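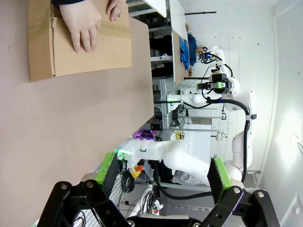 Taha Chraibi preguntaba al final de la última clase si de verdad hace falta dedicar una sesión entera a las cajas, porque en su tienda cogen la que haya a mano, la rellenan con lo que sobra y hasta ahora les ha ido bien. Me pareció una pregunta estupenda y le prometí contestarla por escrito, así que estos apuntes van un poco más largos de lo normal.

Tema 4. El embalaje en la tienda pequeña

Empiezo por el dinero, que es lo que más os interesa a todos (no disimuléis). Cuando mandáis un paquete, el transportista mira dos cosas: lo que pesa y lo que ocupa. De ahí sale el llamado peso volumétrico, que se calcula multiplicando largo, ancho y alto y dividiendo por un factor que fija cada empresa. Os cobran el mayor de los dos. Una lámpara de papel que pesa 537 gramos puede pagar como si pesara varios kilos si la metéis en una caja enorme, y eso fue justo lo que le pasaba a la tienda Buchanan, el caso que vimos en junio. Usaban un solo tamaño de caja para todo el catálogo – comodísimo en el almacén, carísimo en la factura.

Lo primero que hicieron fue medir. Cogieron los pedidos de un mes, hasta 300, y apuntaron en una hoja qué iba en cada uno y cuánto aire viajaba con él. Os recomiendo hacer lo mismo antes de comprar nada, aunque sea con una libreta y un metro de costurera. De ahí salieron tres tamaños, que le encargaron a Flestden, y con esos tres siguen.

Tipos de cartón

Aquí me pongo un poco pesada, pero es que me encanta el cartón. El cartón ondulado lleva una hoja rizada pegada entre dos hojas lisas. Si hay una sola capa rizada lo llamamos canal simple, y si hay dos, canal doble. La altura de la onda se nombra con letras: la B es más baja y da una superficie buena para imprimir, la C es más alta y amortigua mejor. Para libros, ropa o cosmética, la canal simple suele bastar. Para cerámica, botes de conserva o cualquier cosa que os dé miedo, canal doble y a dormir tranquilos.

Ojo con la humedad. Una caja que ha pasado el invierno en un sótano pierde muchísima resistencia aunque por fuera se vea perfecta. Guardadlas planas y separadas del suelo.

El relleno

El relleno tiene que sujetar, y llenar el hueco viene después. Si agitáis la caja cerrada y oís algo, volved a abrirla. El papel kraft arrugado funciona muy bien (arrugado de verdad, en bolas flojas, nada de hojas dobladas con primor). En el taller de Cullport dejamos caer una caja desde 80 centímetros con un tarro de mermelada dentro, primero con poco papel y luego con bastante. No hace falta que os cuente cómo quedó el primer tarro, ¡los de la primera fila todavía se acuerdan!

El cierre

La cinta va centrada sobre la junta de las solapas y baja un poco por los dos laterales. Para cajas pesadas, cierre en H, es decir, otras dos tiras cubriendo los bordes. La cinta de papel engomado agarra de maravilla y se recicla con la caja; la de plástico es más rápida y se pega también en días fríos. Con 200 envíos al mes yo ya me plantearía un dispensador decente. Y la etiqueta, en la cara más grande y sin cruzar la junta. Idico, el transportista del ejercicio, cobra recargo cuando el código no se lee a la primera, así que tenedlo en cuenta en los cálculos.

¿Y entonces, Taha?

Puede que en tu tienda salga a cuenta seguir como hasta ahora. Pero mira cuánto pagas por volumen y cuántas reposiciones por rotura has hecho este año, y lo hablamos con los números delante.

Para la próxima sesión

Traed tres pedidos reales, con medidas y peso, y la tarifa de vuestro transportista. Calculad el peso volumétrico de cada uno con la caja que usáis ahora y con la más pequeña en la que quepa bien protegido. Quien no tenga tienda puede usar los datos de Buchanan, que están en la carpeta compartida junto con la tabla de canales.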